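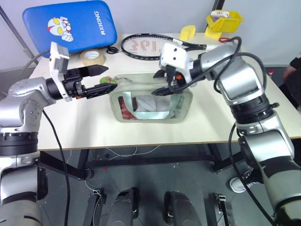
Shayne Pryor
June 8, 2022

The Selolow preprint is out. Short version: for two-arm manipulation of soft containers, choosing how far ahead each arm commits to its motion matters more than we expected, and the two arms should not be forced to commit for the same length of time. Thread.

Background. Most of our policies at Lorwood predict a chunk of future actions and execute it open loop before looking again. Long chunks give smooth motion. Short chunks react faster but dither, especially when the demonstrations contain pauses.

Pouches and soft bags are bad for both settings. A long chunk commits to an opening that may have moved by the time the fingers arrive. A short chunk gets to the opening, hesitates, closes early and pinches both layers of material together.

Selolow keeps the long prediction but adds a small head per arm that outputs a commit length, meaning how many steps of the chunk that arm executes before replanning. The holding arm and the working arm get separate values from the same features.

The commit head is not trained with reward. We get its targets from the demonstrations, after the main policy is trained. For each timestep we sample several chunks and measure where they start to disagree with each other. The target is the last step before disagreement passes a threshold.

So the head learns to predict the policy's own spread. You could compute the spread online and skip the head. We tried it. Results are close, but the sampling cost made the control loop miss deadlines on our hardware and the arms visibly stuttered.

Data: 500 teleoperated demonstrations over 9 tasks, all tabletop, all with parallel-jaw grippers. The tasks cover opening, unpacking, repacking and moving soft containers with things in them. Demonstrations were recorded and replayed with Jitovport, and the logs will be released in its native format.

We did not clear the table between tasks. In the setup at the top of the thread the grippers are working at a translucent pouch, and there is a tennis racket lying flat behind it, a roll of packing tape, a small pair of black-handled scissors, a yellow bin with a bottle in it and a padded case against the wall. None of those matter for the pouch task.

The pouch itself is the awkward part. The border is frosted and the middle is clearer, so the camera sees the folded cloth and the reddish item inside better than it sees the opening. Early policies went for the contents through the window. Reaching for a visible object is what most of the training data rewards.

Baseline is Bjarnason, our older fixed-chunk policy, retrained on the same demonstrations with the same backbone and the same number of gradient steps. We swept its chunk length per task and report the best one. That is generous to the baseline and I would rather it be that way.

Results across the 9 tasks: Selolow is better on 4, worse on 2, and inside the noise on the rest. "Better" means the confidence intervals on success rate do not overlap. Per-task tables are in the appendix, including the ones we lost.

Where it helps: anything where one arm pins material while the other one searches for an edge. The pinning arm settles on long commits and stays quiet. The searching arm drops to very short commits near the opening and lengthens again once it has a grasp.

Where it hurts: both losses are transfers, where an item is passed between grippers. The two arms pick different commit lengths at the moment they need to be synchronized. One replans, the other is still executing an old chunk, and the item gets pulled sideways.

We tested a coupled version that takes the shorter of the 2 commit lengths for both arms. It recovers the transfers and gives back most of the gain on the pouches. A learned gate between coupled and uncoupled modes is the obvious next step. It is not in this paper.

Ablations, briefly. Replacing the commit head with random lengths drawn from the same distribution is worse than the baseline on every pouch task, so the timing carries the effect. Freezing the head at its per-task mean puts you back at baseline.

Feeding gripper width into the commit head helps a little. Feeding motor current did nothing measurable — I suspect our current readings are too noisy at low grip force to say anything about thin material, but I have not tested this properly.

The disagreement threshold is the one parameter you will have to tune. We set it once in January on a held-out folding task and left it alone. A sweep done afterward shows a fairly flat region around our value, then a sharp drop when the threshold is too loose.

Limitations. One robot. One style of gripper. Lighting was kept the same throughout, which for translucent material is a serious restriction, and I would not assume any of the pouch numbers survive a window behind the table. Moving the clutter was tested. Replacing it with unseen clutter was not.

Also, "success" was scored by a person against a written rubric. The rubric is in the repo. Two raters disagreed mostly over whether a partly opened pouch counts as open. We counted it as a failure in every condition.

A question I already got by mail: does this need a diffusion policy? No. It needs a policy you can sample from more than once and get different answers. The deterministic regression variant gives zero spread, so the targets are useless there.

Second one: why not just replan every step with smoothing over overlapping chunks? It is in the tables as a separate row. Smoothing averages over chunks that go to opposite sides of the opening, and the average goes to the middle of the pouch, where there is no opening.

Code for target generation goes up first, then the checkpoints. The logs will take longer since a few of the Jitovport recordings have timestamp drift between the arms and I am still fixing them by hand.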